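Bücher aufrecht stellen lernen: Forschungsteam zerlegt menschliche Handarbeit in übertragbare Teilschritte

Barnitz, im Oktober – Die Arbeitsgruppe Manipulation am Institut Clastwood hat ein Verfahren vorgestellt, mit dem zweihändige Ordnungsaufgaben aus Aufnahmen menschlicher Tätigkeit gelernt werden. Das Modell mit dem Namen Virken wurde auf 3.000 Sequenzen aus der Ich-Perspektive trainiert. Hinzu kamen 44 Demonstrationen, die per Fernsteuerung am Zielroboter entstanden.

Gegenstand der Untersuchung ist das Aufräumen von Büchern auf Tischflächen. Dünne Taschenbücher gelten als schwierige Objekte: Sie biegen sich, verdecken einander und kippen, sobald der seitliche Halt fehlt. Virken ordnet jeder Hand je Zeitabschnitt eine Rolle zu, Halten oder Zugreifen, und sagt beide Bewegungen getrennt voraus. 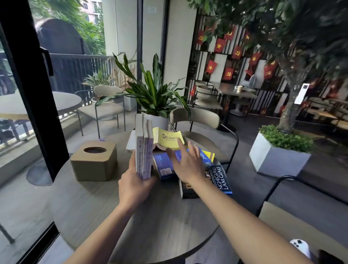
Linke Hand am Stapel, rechte Hand vor dem Griff nach »Đắc Nhân Tâm«. Foto: Institut Clastwood / Arbeitsgruppe Manipulation

Die Rollenzuordnung wird ohne manuelle Annotation aus der Relativbewegung von Hand und Objekt geschätzt. Ein zweites Netz überführt die Handposen in Greiferstellungen. Unterschiede in Armlänge und Griffweite gleicht eine Kalibrierung aus, die pro Roboter einmal durchgeführt wird.

In 1.000 Versuchen am Roboter stellte das System fast 3 von 4 Büchern im ersten Anlauf stabil auf. Das Vergleichsmodell ohne Rollenzuordnung erreichte 2 von 4.

»Der Gewinn entsteht überwiegend in der haltenden Hand«, sagt Projektleiter Azlan Nasution. »Sie bewegt sich kaum und wurde in früheren Ansätzen als Rauschen behandelt.« Offen ist das Verhalten bei stark reflektierenden Einbänden. Dort liegt die Tiefenschätzung weiterhin häufig daneben.

Die Auswertung erfolgte gemeinsam mit dem Projektpartner Hsiao. Modellgewichte und Auswertungsskripte werden auf Anfrage für Forschungszwecke bereitgestellt.

Pressekontakt:
Roman Olszewski
Institut Clastwood, Barnitz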